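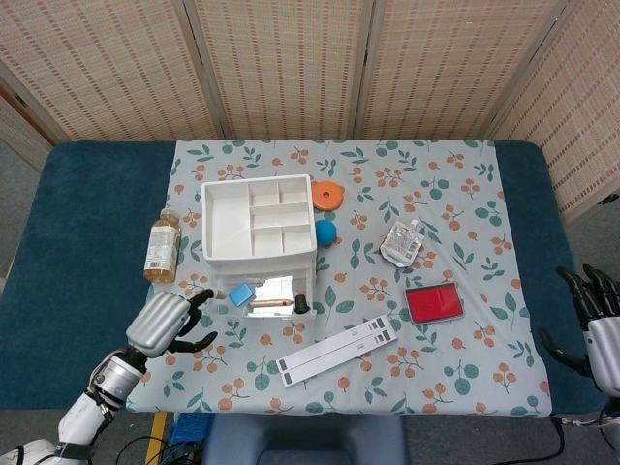
¿Merece la pena madrugar para la feria del disco de Prilcombe?
Depende de cuánto aprecie uno el codo ajeno. Abren a las nueve y a las nueve y cinco ya había cola en las cajas de importación.

Conté con gastar poco y volví con 11 singles, 4 de ellos repetidos. El puesto de Jumer anunciaba 3.389 referencias, casi todas de acordeón. En Blöndal me pidieron 28 euros por un maxi de Mekis con la funda mordida; lo pagué, claro. El café, aguado. En octubre repiten, y ya he mirado el horario del autobús.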